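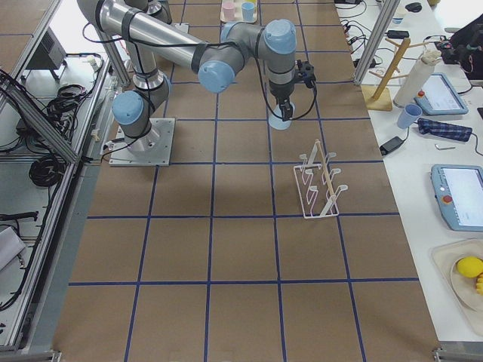 Attachment 1: Light-blue cup and white wire cup rack, brown paper with dark-blue tape.

Ticket: Stock import stops before end of file
Product: Ikeneo stock manager, with Plaltier spreadsheet add-on
Customer: Panicker Kitchenware
Opened: 2025-09-10
Priority: Normal
Status: Closed

Problem as reported
We import the Woledano price list into Ikeneo through the Plaltier add-on. The new list has 2,946 rows. The import finishes with a green tick and no error, but only the first 1,000 rows are in the system. Everything after that keeps its old price. Cups, racks and drainers are near the bottom of the list, so none of them have been updated. The last list went in without trouble, but it was a lot shorter.

Already tried by customer
Ran the import again with the same file. Same result.
Saved the file as CSV from a different computer. Same result.
Restarted the add-on. No change.

Support, first reply
Please send the import log from Settings, Logs, Imports. Please also tell us which version of the add-on you have. It is shown at the bottom of the Plaltier panel. Do not delete the rows that did go in.

Customer
Log attached. The panel says "legacy mode" where I would expect a version number.

Support (Toshio Okabe)
Thanks. Legacy mode is the cause. In that mode the add-on reads one page of the file and then stops, and the page size is fixed at 1,000 rows. It should give a warning and it doesn't. I have logged that as a separate fault.

You can switch legacy mode off under Settings, Add-ons, Plaltier, Compatibility. You will need to sign out and in again afterwards. If you can't switch it off, split the list into files of 800 rows or fewer and import them one after another. Keep the header row in each file.

Customer
The Compatibility tab is greyed out on my login. I split the list into four files and imported them in order. All four finished, but 36 rows were skipped in the last one. The log says "supplier code missing".

Toshio Okabe
The tab needs an administrator login. On the skipped rows, please open the file and look at column C. If the code starts with a zero, the spreadsheet may have dropped it or left the cell blank when you saved. Set the column to Text before you paste the codes in.

Customer
Column C was blank on all of them. I copied the codes back from the original list, set the column to Text and imported just those rows. They went in. I spot-checked prices for the cup racks and the cutlery trays and they match the Woledano list.

Our administrator has now switched legacy mode off as well. The next list is due in December, and I would like to import that one whole.

Toshio Okabe
That will work with the new setting. Before you start, take a backup from Tools, Export, All stock. I am closing this ticket. The fault for the missing warning stays open, and replying here will reopen yours.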